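Learning to live with the village bus

When I moved to Tromutcombe in June I had no car, and I thought I would not need one. In my country even a small place has a bus every half hour. Tromutcombe has the number 36, and the 36 comes 5 times in a day. The last one leaves the town at ten past six. I learned this at a quarter past six, standing in the rain with two bags of shopping.

The taxi home was expensive, so after that evening I began to study the timetable very seriously. It is a strange thing to read. There are small letters beside the times, and each letter sends you to a note at the bottom of the page. One letter means school days only. Another means that the bus will stop at the Pettigrew farm shop if you ask the driver, but only in one direction. I still don't understand why it is only in one direction - the road is the same road.

My neighbour keeps the timetable inside a kitchen cupboard door, with the good buses marked in red pen. I have copied her system. The 7.40 is a good bus. The 9.15 is good also, but it is full of people going to the market and you must stand as far as the bridge. The one after lunch I don't trust. It has been late so often that I take a book for it, and I have finished a novel of 310 pages mostly at that stop.

There is also the question of greeting. At home you do not speak to the driver. In Tromutcombe everybody says hello when they get on and thank you when they get off, even the teenagers, and the first week I did neither and felt very rude afterwards. Now I say both, a little too loudly I think.
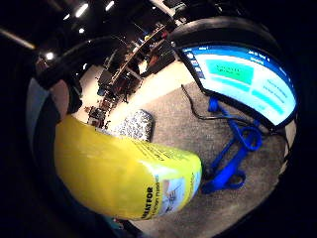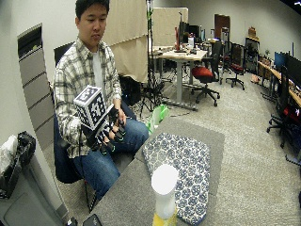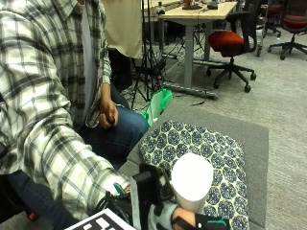

In the autumn the company wants to change the route, so that the 36 will no longer go up the hill past the church. There is a paper about it in the shelter, and you can write your opinion until the end of the month. I wrote mine in pencil first, to correct the grammar, and then again in pen. I said that the hill is steep and that many passengers are not young. I also asked for one later bus, at eight or even half past seven.

The 161 from the next valley does have an evening bus, but you have to walk two miles along a lane without pavement to catch it. I did it once in August, when it was still light. It was a beautiful walk, with blackberries on both sides, and I arrived home with purple hands. In November I will not try it.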